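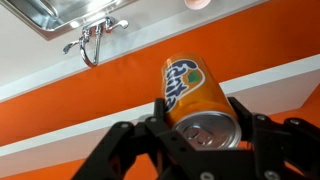 Our office administers a shared commercial building in Lodton and is revising the recycling instructions that are issued to tenants. The present instructions state that all beverage containers must be "clean," and tenants have asked what this word requires. Some wash every container with soap, and others place half-full containers directly in the bin. A plain aluminum soft drink can, such as the orange Fanta can beside the sink, should be the simplest case, yet it produces the most correspondence. Must a can be rinsed, or is emptying it sufficient? Should it be crushed? May the tab be removed?

A second matter is related. Our agreement with the hauler, Skikik, permits 2,000 pounds of mixed recycling per month before a surcharge applies. The January statement recorded 2,140 pounds. The hauler's office has suggested that liquid left in containers may account for part of the excess. We would appreciate guidance from other building offices on wording that tenants will read and follow, and on whether a change in practice is likely to affect the recorded weight.

Posted by **Lodton Tenant Office** in Waste and Recycling

---

**Shirazi Property Services**

Empty is enough. We have never asked tenants to rinse and have had no complaint from our hauler. Crushing is optional. Leave the tab on the can.

As to the weight, please check whether cardboard is being collected in the same container. Cardboard that has been left out in the rain is very heavy.

> **Lodton Tenant Office:** Thank you. Cardboard is collected separately and is stored indoors.
>
> **Shirazi Property Services:** Then I cannot account for it. You may wish to ask for the scale tickets.

---

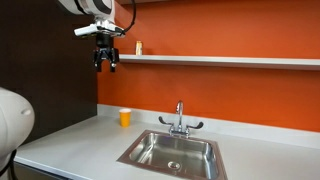
**Teresa Jasińska**
Facilities Coordinator, Brorkholm

The previous reply is correct that many haulers accept containers that are merely empty. The requirement is set by the hauler and by the facility that receives the material, and it differs from one locality to the next. I would therefore recommend that your office obtain the standard in writing from Skikik before any new instructions are issued. A telephone answer is of little use when a load is later rejected.

Subject to whatever the hauler confirms, our own instructions at Brorkholm provide as follows.

**Emptying.** All liquid is to be poured into the sink before the container is placed in the bin. This is the only step that we treat as mandatory for aluminum cans.

**Rinsing.** A brief rinse with cold water is requested for cans that held sweetened drinks. Soap is not required. Sugar residue attracts ants and wasps, and the complaints we receive in warm weather almost always concern a bin in which cans were stored over a weekend. Tenants without convenient access to a sink may omit the rinse, provided that the bin liner is replaced on schedule.

**Crushing.** We ask tenants not to crush cans. Certain sorting lines identify containers partly by shape, and a flattened can may be sorted with paper. In areas where cans are returned for a deposit, a crushed can may also be refused. If your cans are collected entirely apart from other materials, this restriction may be unnecessary, and crushing will save space.

**Tabs.** The tab should remain attached. It is recyclable with the can, but a loose tab is small enough to be lost in sorting.

With respect to the surcharge, your overage was 140 pounds. Residual liquid can contribute to such a figure, and a gallon of water weighs a little over eight pounds, so partly full bottles and cartons add up quickly in a busy building. I would nevertheless be cautious about assigning the full amount to liquid on the basis of one statement. Please request the individual pickup weights for the month and compare them with the same month of the previous year, if your office holds those records. One unusual pickup, such as a tenant moving out and discarding catalogs, can produce the entire difference.

On wording, the word "clean" should be removed. It caused the same confusion in our building. Our current notice reads:

> Please pour out all liquid. Rinse cans that held sweet drinks. Do not crush cans. Leave tabs attached.

The notice is posted at eye level over each bin and is repeated in the tenant handbook. We found that a notice on the lid itself was not read, the lid being open most of the time.

> **Lodton Tenant Office:** This is very helpful. May we adopt the wording of your notice?
>
> **Teresa Jasińska:** Yes, you may use it without credit. Please amend the line on crushing if your hauler advises otherwise.
>
> **Lodton Tenant Office:** We have written to Skikik and requested the pickup weights. Their office has acknowledged the request and expects to reply by Thursday.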